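A Kitchen Full of Mistakes

On a Friday in April, the robotics firm Nemum opened its doors and let visitors watch a machine learn its way around the stove

By the time I get upstairs the good seats are gone, and a boy of maybe nine has planted himself directly in front of the biggest screen with a paper cup of lemonade. He doesn't move for most of the next hour. I can't blame him!

Nemum builds software that teaches robot arms to handle household chores, and once a year it invites the neighbors in. I had pictured a hangar full of clanking metal. The work is mostly done on screens, in kitchens that exist only as computer models, and the program that draws them is called Brikiritz. Each one has a stove, cabinets, appliances, and a robot arm that has to find its way among them.

"We've got 2,694 kitchens in there now," says Fergus Paterson, who runs the simulation team and talks with both hands. "Galley kitchens, farmhouse kitchens, one that's a copy of my aunt's. She has opinions about it."

The idea is easy to follow once you've seen it run. A real arm that swings too wide can crack a cabinet door, and then somebody has to order a new door. A simulated one swings too wide, the run is scored, and the kitchen snaps back to the way it started. The arm can get it wrong all night long, and when people come in the next morning there's a fresh pile of runs to look through.

They had cleared out the meeting room for the afternoon and put up two stations. At one, visitors could build a kitchen of their own, picking the counters and the paint. At the other, Jhair Yupanqui was running the arm through a set of reaching tasks and taking requests from the crowd, which he handled with a lot of patience. (Somebody asked for pancakes. Not this year.)

What Yupanqui likes best are the awkward corners. An open counter is easy, he told us, and a microwave hung over a stove is a pain, with the hand working in close under an overhang and the rest of the arm needing somewhere to go. He brought up a red kitchen with marble counters to make the point, and the room leaned in.

It's funny how quickly you start rooting for the thing. The woman next to me whispered "up a bit, up a bit" as if it could hear her. I caught myself holding my breath over a gas cooktop made of pure math.

Yupanqui paused it there, with the hand just under the microwave's bottom edge, and asked us which way we'd bend the elbow. Everyone had a theory. The boy with the lemonade said "backward," very firmly, and got a round of applause.

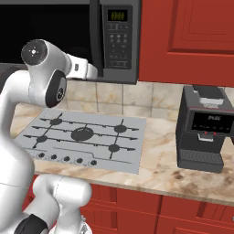 From the screen to the real counter

Downstairs, Nemum keeps a workshop it calls Condori, where the lessons from the simulator get tried on actual hardware. It was closed to visitors while we were there, but Paterson was happy to talk about how rough the crossing can be. Real drawers stick. Real light comes in sideways at four in the afternoon. The team's answer is a checking tool named Previer, which goes through the simulated runs and flags the ones that look too good to be true. Its last report ran to 726 of them, and Paterson seemed delighted by every one.

I stayed until they were stacking the chairs. The boy's mother had come back for him by then, and he was asking Yupanqui whether he could have a go at the farmhouse kitchen before they left.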